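Chapter 10
Measuring Voltage in Simple Circuits

Adalberto Peixoto repairs sound equipment in a small shop in Coslow. One Thursday a customer brought in an amplifier that would not turn on. Before he opened the case, Peixoto measured the voltage at the wall outlet, then at the far end of the power cord. The outlet was fine. The cord was not, and the repair took him 10 minutes.

Voltage is always measured between two points. A reading of 24 volts at a terminal means that the terminal is 24 volts higher than some other point, usually the one the circuit's designer has chosen to call ground. In Chapter 9 you calculated these differences on paper. In this chapter you will measure them with a meter and compare the two results.

A voltmeter is connected in parallel with the part being tested. One lead goes on each side of the part, and the circuit is left as it is. 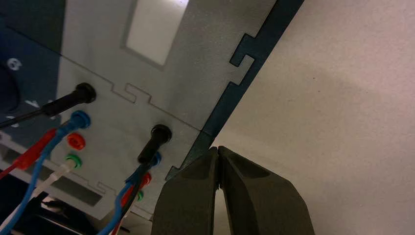 An ideal voltmeter would draw no current at all. A real one draws a little, and in circuits with very large resistances this can change the reading. Section 10.3 shows how to estimate the error.

Before you begin, review these terms from earlier chapters: potential difference, series, parallel, internal resistance.

10.1 Choosing a Range

Set the meter to its highest range first, then step down until the reading is easy to use.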